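The Long Way Home Blog

Posted 7 May 2026 by the author

Packing for Two Years in One Weekend

So my mission call came and I've read the email so many times I could say it in my sleep. I report in June! My mom cried, my dad went out to the garage for a while, and my little brother asked if he could have my room before I'd even scrolled to the second page.

The call says I'll be learning a new language, and I am terrible at languages (ask my high school Spanish teacher). I've been doing 12 new words a day on flash cards taped to the bathroom mirror. My grandma sat with me last night and quizzed me until we were both laughing too hard to go on.
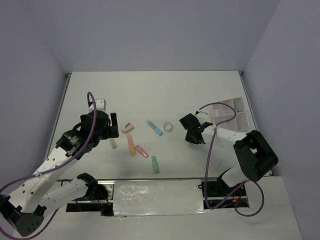

What I'm bringing

The list from the mission office is long, and I've already blown the budget a little. The Umeo suitcase was $175 and I love it more than I should. It came with a tiny lock — I've lost the key once already. I have 4 skirts that go with everything, one good raincoat, and my scriptures with the broken spine, which I refuse to replace.

My ward threw a potluck on Sunday night's usual choir practice slot and people kept slipping me cards with verses in them. I read every one sitting in the car and got mascara all over my sleeve.

I'm scared, I'll say that. I've never been away from home longer than a week of girls' camp. But I prayed about this for months and I keep getting the same quiet yes, so I'm going. Letters are very welcome, especially long boring ones!

Recent posts
Opening the call
What I learned teaching Primary
Grandma's funeral potatoes, finally written down

Contact | Copyright The Long Way Home Blog | Back to top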